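Notes from the Brudthorpe workshop, September edition. These are the house rules for running the arm, plus the tips people have sent in since the last lot.

## Before you switch it on

Walk the arm through its whole reach by hand, power off, and see what it touches. You will discover that its reach is a good deal longer than the one you had in mind when you put your coffee down.

Mark that reach on the floor with tape. Ours is 700 mm from the base, and the tape goes outside it. Tape is cheap and gives people something to argue over besides the thermostat.

Put the stop button where your hand already is. Ours spent its first winter on the far side of the bench, where it could be reached easily by leaning across the arm.

- Test the stop button every session. Press it while the arm is moving. Pressing it while the arm is parked tells you that you own a button.
- Tie back hair, lanyards and hoodie strings.
- First run of any new program goes at the slowest speed the controller will allow, with one person watching and a finger on the stop.
- Say "moving" out loud before it moves. You'll feel silly for a week.

## Cables

Most of our downtime is cables. The Jardine book logs 144 stops, and if you take out the cable ones you're left with a fairly respectable machine.

Thin cables are the worst to sort. They slide over each other, they knot while you're reading the label on the bag, and a two-fingered gripper will take hold of whichever loop is on top. So lift one cable at a time, by itself, and hold it up before you carry it anywhere. If a second one comes along for the ride, put both down and start over. Trays should be open, low-walled and in different colors, so that "put it in the red one" is a complete instruction. Leave a label slot on each tray and then, in a burst of ambition, write something in it.

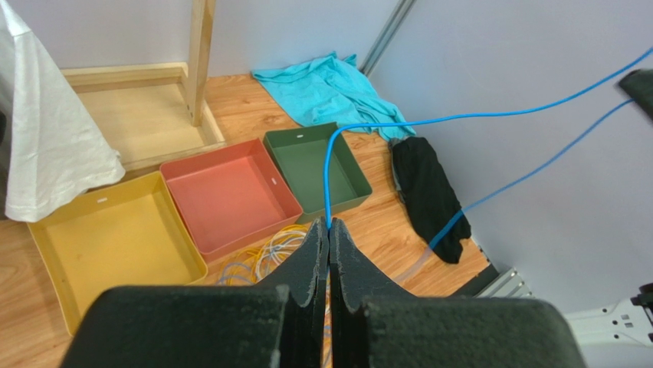

Sheena Buchanan wrote in to say that we have the order wrong. At Pillness they untangle by hand first and only then let the arm do the sorting, and she thinks anyone who hands a robot a knot deserves what comes back. She also wants it known that a closed gripper should never be used to tug. If the cable doesn't come up on a gentle lift, open the fingers, back off and look.

Fair enough on the tugging, and it's now rule one on the wall. On the untangling we'll hold out a little longer — partly on principle, partly out of laziness.

A few more on the same subject:

- Grip the jacket well away from the plug. Plugs are where the money is.
- Set the grip force on a scrap length before you try it on anything you'd miss.
- The arm's own wiring needs slack at full stretch and no slack on the floor. You get to find the spot in between.
- Keep cloths and cables as separate jobs. Fabric hides a loop beautifully.

## Fingertips

Textured tips wear smooth, and they do it so slowly that you'll blame the program first. Euan Pringle changes his every 3,000 picks and writes the date on the base in paint pen. We used to change ours when things started falling, which also works, if you enjoy picking things up.

Wipe tips with a damp rag. No solvent, no hand cream beforehand. Drusto spares fit ours with a bit of filing; check that the two fingers still meet along their full length afterward.

## Shutting down

Park the arm low, fingers empty, and kill the power at the wall. Initial the sheet. There are 4 columns on it and the last one is for "anything odd," which is the only one worth reading, so please put something better than "fine."

Spare tape is in the drawer under the vise.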